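# Looking after a wooden table

Most of what goes wrong with a wooden table comes from water, heat and the wrong cleaner. The notes below cover daily wiping, the common marks, scratches and re-oiling. They apply to kitchen tables, desks and workbenches with a wood top.

## Find out what finish you have

Do this before you put anything on the table. Pick a spot on the underside or the inside of a leg and put a drop of water on it. If the water soaks in and darkens the wood within a few minutes, the table is oiled or bare. If it sits there in a bead, there's a film finish such as varnish, lacquer or polyurethane, or a good coat of wax.

To tell lacquer from varnish, dab the same hidden spot with denatured alcohol on a cotton swab. Shellac goes sticky almost at once. Lacquer thinner does the same to lacquer. Polyurethane doesn't react to either one. Wear gloves and open a window.

Write the answer on a piece of masking tape and stick it under the top. You'll want it again in three years.

## Daily wiping

Use a soft cotton cloth, wrung out until it no longer drips. Wipe with the grain, then go over it with a dry cloth. Old T-shirts work well if you cut off the seams and any printing.

For grease, add a few drops of dish soap to a bowl of warm water. Rinse the cloth and wipe a second time to get the soap off, or it will leave a dull film.

Skip these:

- glass cleaner with ammonia
- bleach and bathroom sprays
- scouring pads, including the "non-scratch" kind
- silicone furniture polish, which makes refinishing harder later

Vinegar is fine on glass, but I don't use it on wood. It dulls shellac and some older varnishes.

## When kids use the table

A table that gets used for play and homework needs a tougher finish than one in a dining room. Polyurethane in satin is the easiest to live with. Gloss shows every scratch, and matte tends to get shiny patches where arms rest.

Crayon comes off with a little mineral spirits on a rag. Washable marker usually lifts with a damp cloth if you get to it the same day. For glue, let it dry all the way, then ease it up with a plastic scraper or an old store card. Play dough is the same: leave it to harden and lift it off, and don't rub it into the grain while it's soft.

Wooden toys are easier on a finish than metal ones, but sharp corners will still leave small dents in pine or poplar. Sand and grit stuck to the bottom of a toy do more harm than the toy itself.

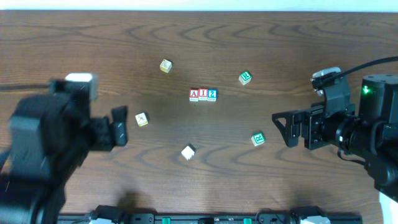
*Alphabet blocks on a wooden tabletop with a strong grain.*

Wipe painted blocks with a barely damp cloth and stand them on a towel to dry. Don't soak them. The wood swells and the paint lifts at the edges. If a block gets rough, a light rub with 400 grit on the bare wood takes care of it. Stay off the letters.

## White rings

A white ring is moisture trapped in the finish. It hasn't reached the wood. Try the mildest fix first.

1. Leave it overnight. A fresh ring will sometimes clear by itself.
2. Lay a dry cotton cloth over it and press with a warm iron, no steam, for a few seconds at a time. Lift and check each time.
3. Rub in a little petroleum jelly, leave it for 16 hours, and wipe it off.
4. As a last step, rub very lightly with 0000 steel wool and paste wax, following the grain.

The fourth step changes the sheen a little, so you may have to do the whole top to make it match.

## Dark stains

A dark ring or patch means water has gone through to the wood, often with some iron from a can or a plant stand. Wiping won't shift it. The finish has to come off in that area and the wood be treated with oxalic acid, sold as wood bleach. Follow the package directions, wear gloves and eye protection, and keep it well away from food. Rinse well and let the wood dry for 2 days before refinishing.

## Scratches and dents

Light scratches in a film finish can be hidden with a wax stick close to the color of the wood. Buy one shade lighter and one darker than you think you need and blend them. On reddish-brown tops the darker stick is usually the better match.

For a dent in bare or oiled wood, put a damp cloth over it and touch it with the tip of a hot iron for a few seconds. The steam swells the crushed fibers back up. Let it dry, then sand lightly. If the fibers are cut, steaming won't help and you'll need filler.

## Re-oiling

An oiled kitchen table needs a new coat every 4 months or so in the first year, then whenever it starts to look pale and dry. I do ours in November, before the heat goes on.

Clean the top and let it dry overnight. Wipe on a thin coat of oil, wait fifteen minutes, and wipe off everything that hasn't soaked in. Too much oil left on the surface goes gummy, and then you have to scrub it off with mineral spirits and start again. Keep plates and papers off it until the next day.

**Oily rags can catch fire by themselves.** Spread them flat outdoors to dry, or put them in a metal can filled with water and a tight lid. Never leave them in a pile or drop them in the kitchen trash.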